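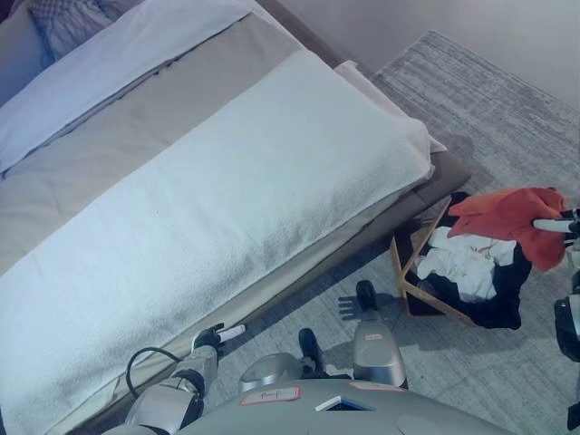

Figure 4. Bedroom station, head camera view. The right gripper holds an orange-red cloth at the top of the laundry basket; the left gripper is near the side of the mattress.

4.3 Laundry Sorting in the Bedroom Station

The third group of chores in the Grurkinard study concerned laundry. We chose it for two reasons. First, it came near the top of the list when households in the Mudadport survey were asked which chores they would hand to a machine. Second, it combines several problems that earlier sections treated one at a time: finding an object whose shape is not known in advance, taking hold of it, separating it from its neighbors, and putting it down in a state a person would accept. The kitchen station (Section 4.1) and the entryway station (Section 4.2) used mostly rigid objects. In the bedroom, nearly everything the robot must handle is soft.

The station was furnished as an ordinary bedroom. We did not remove the pillows or strip the bed, and bedding of different kinds was left on the mattress. As Figure 4 shows, a thick white item folded into a long band lies across the foot of the bed, with a pale beige folded runner beneath it. Such layers matter to the study. A garment placed on the bed has to be told apart from bedding that should stay where it is, and the edge between the two is often a fold of cloth against another fold of cloth. The floor covering was likewise left in place, although its mottled surface made the segmentation of small dark items harder than on the bare floor of the laboratory in Flurkport.

4.3.1 Task definition

Each trial began with a basket of mixed clothing on the rug beside the bed. The robot was asked to take items out one at a time, lay each on the bed, and sort them into light and colored groups. Folding was scored separately and is reported in Section 4.4. An item counted as removed when it was clear of the basket and no other item had come with it. It counted as placed when it rested fully on the mattress and stayed there after the gripper opened. An operator could stop a trial at any time for safety but was not allowed to touch the clothing.

We ran 61 trials over 14 working days. The robot was controlled by the Sandu policy described in Section 3, without changes to the weights between stations. Trials in which a hardware fault occurred before the first grasp were repeated and are not included in the total.

4.3.2 Grasping from the basket

The first grasp was the most dependable part of the chore. When a brightly colored item lay on top of the pile, the policy usually chose a raised fold and closed on it from the side. The orange-red cloth in Figure 4 is held in this manner, with the fingertip pressed into the fabric at its right. Contrast helped a great deal. In the same basket, a black garment lines much of the interior and hangs over the front edge, and a bundle of white clothing sits in the middle. Dark clothing against the dark fabric sides of the basket was the hardest combination we tested. The policy often treated the two as a single surface, and in several trials the gripper closed on the basket itself. On these occasions the lightweight frame tipped or slid toward the robot, and the operator ended the trial.

A second difficulty was entanglement. Sleeves and straps wrap around other items during washing, and a single pull can bring up two or three garments together. People deal with this almost without thinking, by shaking the item or by pinning the rest of the load with the free hand. Our policy had the hardware to do the same, but it seldom did. In most trials the left arm waited near the bed while the right arm worked alone. We saw clear two-arm cooperation in only 2 trials, and in both the left gripper had been close to the basket from the start for other reasons. We therefore do not claim that the policy has learned to separate clothing with two hands.

4.3.3 Placing on the bed

Placement appeared simple and was not. Large items were released too early, so that part of the garment hung over the side of the mattress and later slid to the floor under its own weight. Small items, such as socks, tended to remain caught on the fingertip after the gripper opened. The policy has no sense of touch at the fingertip and relied on the cameras to learn whether the item had been released; a sock behind the gripper was easily missed.

The bedding caused errors of its own. White shirts set down on white bedding were sometimes lost to the policy, which then returned to the basket as if the light group were still empty. In a smaller number of trials the robot took hold of a corner of the bedding and tried to sort it as clothing. Zarmeena Baloch, who supervised the bedroom station, proposed marking the sorting area with a plain colored sheet. This reduced both kinds of error in informal checks, but we left it out of the reported trials. A household that must prepare the bed before the robot can use it has taken on a new chore in exchange for an old one.

4.3.4 Time and supervision

The longest session, held on Sat 1 October, lasted 1725 seconds from the first grasp to the last placement. Much of that time was spent on repeated attempts at the same item. The policy does not keep a record of failed grasps, and it would return to a fold that had already slipped from the fingers, often at the same point and the same angle. A short memory of recent failures would be a modest change and is planned for the next version.

Supervision is the more serious cost. Every session required a trained operator in the room, within reach of the stop button. We did not measure the effort of watching, but the operators described it as more tiring than doing the laundry themselves — a view they held more firmly at the end of the study than at the beginning. Any account of labor saved must include the person who stands by.

4.3.5 Discussion

The results support a limited claim. A general household robot can now lift a visible garment from a basket in a furnished room, with bedding, rugs and ordinary lighting left as they are, and can often carry it to a chosen surface. It cannot yet empty a mixed basket with the reliability a household would expect. The failures cluster at points where one soft thing meets another: dark clothing in a dark basket, white shirts on white bedding, sleeves inside sleeves.

These findings differ from those of the shop-floor trials in Section 5, where parts arrive in known trays and the same motion may be used throughout a shift. The bedroom offers no such order. Whether the gap is better closed by more training data from real homes or by adding touch sensing to the fingers remains open, and the present study was not designed to separate the two. A follow-up at the Flurkport site, scheduled for March, will repeat the basket trials with instrumented fingertips and the same set of garments.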